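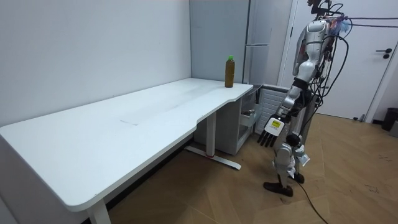 1 min read

Home Projects Talks Contact
Search this site

Speaker notes, Koltstead shop night
Domenica Stöckli

Start with the desk. White top, bottle at the far end, robot standing beside it. The task is to pick up the bottle.

Hand has four fingers. Slow down on this part. Gun-woo wrote the grip code, so send those questions to him.

Test plan: 50 tries per grip setting, 8 settings. Log every drop.

Cables: mention strain relief. Skip if short on time.

Leave 2 minutes for Hiwot.

We use cookies. Accept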